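How do I get my kid unstuck on packing puzzles?

Kornél Gulyás
Posted Wednesday, October 10, 2018

My daughter is 11 and got hooked on those cube puzzles where all the odd pieces have to go back into one solid block. She loves taking them apart (of course!) but putting them back together ends in tears. I can't do it either, and the booklet only shows the finished cube. Is there a method, or do you just keep trying until something fits?

Ebenezer Quaye

There's a method, sort of. Start with the ugliest piece. The zigzag ones that bend more than once can only sit in a few spots, so put those in first and save the plain little L for the end – it goes nearly anywhere. I did it backwards for 5 years and felt pretty dumb when my nephew set me straight.

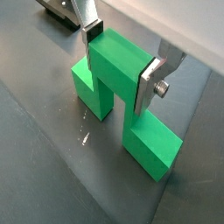

Then get some graph paper and draw the cube one layer at a time, with a letter in each square for the piece that's in it. When you get stuck, take out the last two pieces only. Don't dump the whole thing! And let her quit for the night if she's mad. Mine always go better after breakfast.

Promton261

just look up the solution, theres tons of videos. we lost a piece of ours in June so it's a doorstop now lol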